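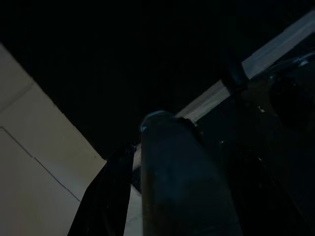
Usa Ongart asked whether teaching a robot by hand is anything more than recording a very slow person and playing the tape back. Fair question, and it's the one we get most, so it goes first.

Filed under: Automation / Buyer Questions
By the Suksawat workshop desk, June
Last updated: June

Is she right? Is it just playback?

Sometimes, yes. Plenty of what gets sold as "teaching" is a stored path. You move the arm through the motion, it saves the positions, and it repeats them. If the part is always in the same spot, that works fine and you should pay a low price for it. The newer kind feeds many demonstrations, along with camera views, into a program that tries to pick a motion to suit what it sees. That can cope with some change. How much change is the thing to pin a seller down on, and sellers are slippery about it.

What is the difference between hand guiding and remote control?

With hand guiding you grab the arm and push it where it needs to go. With remote control you hold something else - a handle, a glove, a smaller copy of the arm - and the robot follows. Hand guiding gives you a better feel for contact. It also puts your own arms in the robot's camera view, and those won't be there when it works alone. Remote control keeps you out of the way, but most cheap setups give you no sense of touch at all. You will squeeze too hard for the first hour.

How many demonstrations do we need?

Ask three vendors and you'll get three numbers, all of them small. We recorded 457 for one bag-handling job on a Vastar arm and threw out a good part of them: late starts, hesitations, one whole afternoon where the operator had the wrong camera settings. The brochure had said up to 14. We never got anything useful out of 14, unless the bag started in the same place every time, and then we could have used plain playback.

Why do soft things like plastic bags cause so much trouble?

A box has one shape. A bag has a new one every time you let go of it. It folds, it sticks to itself, and clear plastic is hard for cameras to pick out against a pale table. If a sales demo only uses blocks and cups, bring your own bag and watch what happens to the schedule.

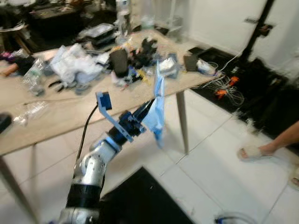
One reader wrote back that a person with a trash can would be done before the operator had put the headset on, and wanted to know who is paying for this.

So who is paying for it?

For tidying one table, no sensible customer would. The reader is right about the time. The argument for doing it is that the same recordings might help a robot handle other tables later. We have seen that happen in small ways, such as a different bag or a table moved over a bit. We haven't seen it carry over from one room to another without more recording, and we'd like to see a vendor do it in front of us with no warm-up.

Should we clear up before recording?

Depends what you're planning. If the robot will work among pliers, cables and packaging, record it among pliers, cables and packaging. Teams love to clear the bench so the footage looks nice, then act surprised when the arm freezes at the sight of a bottle.

Does the operator matter?

More than the hardware, in our experience. Two people doing the same job will reach from different sides and let go at different heights, and the program ends up with a mushy average. Agree on one way of doing it before you start. Write it down. Expect a new operator to need six sessions before the recordings are worth keeping, and don't let anyone record when they're tired.

Do the wrist cameras help?

Yes, up close, when the arm hides the object from every other camera. They also spend a lot of time looking at nothing useful. Check the wrist view before every session, in the light you'll be working in. Poor lighting is cheap to fix on the day and can't be fixed later.

Is the Claner kit better than the Zivon one?

We've used both. Claner's handles are nicer to hold. Zivon's software lets you delete a bad take right after you make it, and after a long day that matters more to us. Neither one does what its video shows.

What should we ask before signing anything?

Ask to see failures. Ask how many tries the video took, whether a person was steering at any point, and who owns the recordings your staff make. Then ask for a trial on your own job with your own junk on the table. If the answer to that last one is "next quarter" - wait until next quarter.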